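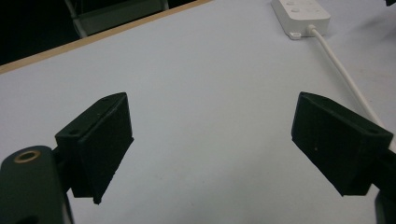 **Can a robot arm clear cords off a workbench yet?**

Posted by Ploreo

Every night I unplug the power strip, coil the cable and wipe the bench. Can a two-finger arm do that by now, for a small shop?

**Uddin**

Wiping, yes. Coiling, not reliably. We gave ours 38 tries with a white cord on a white top and it got 7 - mostly it lost track of the cord.

**Erkitus**

just buy a hook. mine was 2 bucks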